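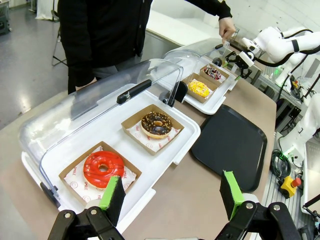

Anouk Peeters demande si les beignets ne ramollissent pas sous un couvercle fermé. Un peu, oui, surtout ceux au glaçage rouge. Je ferme quand même, une vitrine ouverte toute la matinée les dessèche.

Pour le stand de Brarnwood, j'ai repris les présentoirs blancs à couvercle transparent. Ils s'ouvrent par l'avant, on sert sans rien déplacer.

Chaque beignet a sa barquette en kraft avec un papier imprimé dessous. En mars je les posais à même le plateau et le glaçage collait partout.
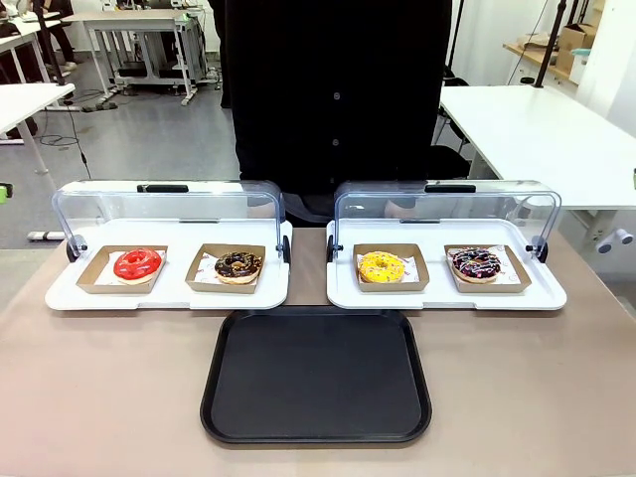
L'ordre compte aussi. Le rouge à côté du chocolat, le jaune à côté de celui aux vermicelles colorés. Quand je mets les deux foncés ensemble, les gens croient que c'est le même parfum.

Le plateau noir sert pour la commande : on y pose la barquette entière, on ne touche pas au beignet.

Prix : 2 euros pièce, sauf le chocolat aux éclats, un peu plus cher. Pour les boîtes, comptez environ 37 euros les 500 chez mon fournisseur.

Prochaine vente lundi 6 juillet, à partir de neuf heures. Gerrit tient la caisse.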